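Come and teach our robots to tidy a desk
Paid sessions for members of the public, Nevcombe workshop
Posted 7 March 2020

Hirkix is looking for people who are patient, reasonably handy and happy to spend a few hours moving a robot arm about. You don't need to know anything at all about robots, and you certainly don't need to be able to write computer programs. If you have ever shown a child how to lay a table, or talked a friend through a knitting pattern over the telephone, you already have a good idea of what the job is like.

We are a small firm and we have been working on a project called Boline, which is all about everyday tasks that people do with their hands without giving them a second thought. Putting pencils back where they belong, picking up a pair of scissors by the right end, moving a scrap of paper out of the way. These are lovely, ordinary little jobs, and a robot finds them surprisingly hard until a person has shown it how a good many times over. The current stage of Boline needs 500 demonstrations of desk tidying, and we would like them to come from lots of different people (our own staff have all got into the same habits by now, and we do notice it!).

What you would be doing

You will sit or stand at a pair of small hand-held arms, which we call the leaders. Whatever you do with the leaders, the bigger arms over the table copy. Squeeze the handle and the gripper closes, let go and it opens again. Before each turn one of our team sets out the table afresh, and you then carry out the task at your own pace while the computer keeps a record of the movements. For some sessions we use the other method, where you take hold of the robot arm itself and guide it gently through the job, with the motors switched to a setting that lets it move freely in your hands.

Most people feel rather clumsy for the first half hour. Please don't let that put you off – we plan for it, and your practice turns are not recorded. After that it usually becomes quite absorbing, and more than one visitor has had to be reminded to stop for tea.

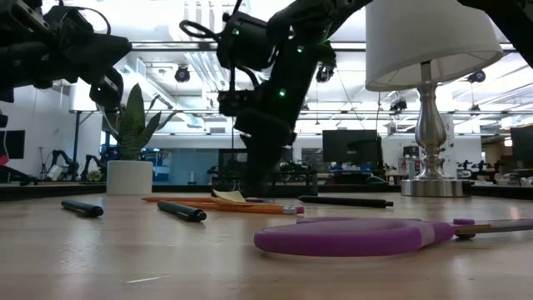 One of the Boline desk layouts, with pens, pencils and scissors on the table and the arms above it.

The things on the table change from one session to the next, and so do their positions. You might be asked to gather up the writing things, to pass an object from one arm to the other, or to lift something thin and awkward off the wood without disturbing whatever is lying beside it. We will always tell you which task comes next, and there is no race. If a turn goes wrong, tell us and we will mark it as a miss. A careful person who says "I dropped that one" is worth a great deal to us.

Who we are hoping to hear from

You should be 18 or over, able to use both hands for fairly fine movements, and comfortable concentrating for short stretches. Left-handed people are very welcome indeed, as we have had too few of them so far. Glasses are fine. Loose sleeves and dangling bracelets will need to be tucked away or taken off while the arms are switched on, and long hair tied back.

If you use a wheelchair, or would prefer to work sitting down throughout, let us know when you write and we will set the leaders at a height that suits you.

Time and pay

Each session lasts 4 hours, with two proper breaks, and we ask everybody to sign up for at least two sessions so that the learning time isn't wasted. Payment is by the session, at the rate given in the information sheet, and your practice time is paid in just the same way as the rest. We will also refund bus and train fares if you keep your tickets. Sessions run on weekday mornings and afternoons until the end of June.

What we record

We keep the movements of the arms and the pictures from the cameras that look at the table. Your hands may appear in these when you are guiding an arm directly. Your name is stored separately from the recordings, and there is a form to read and sign on your first visit. Do take your time over it, and ask us about anything that isn't clear.

How to apply

Please write a few lines to Khrystyna-Mariia Hnatiuk at Hirkix, Rosser Building, Nevcombe, telling her a little about yourself and which days you could manage. A CV isn't needed, though we do enjoy hearing about hobbies, particularly if they involve sewing, model making, baking or mending things. Khrystyna-Mariia will send you the information sheet and suggest a time for a short visit, so you can see the workshop and have a go with the leaders before you decide.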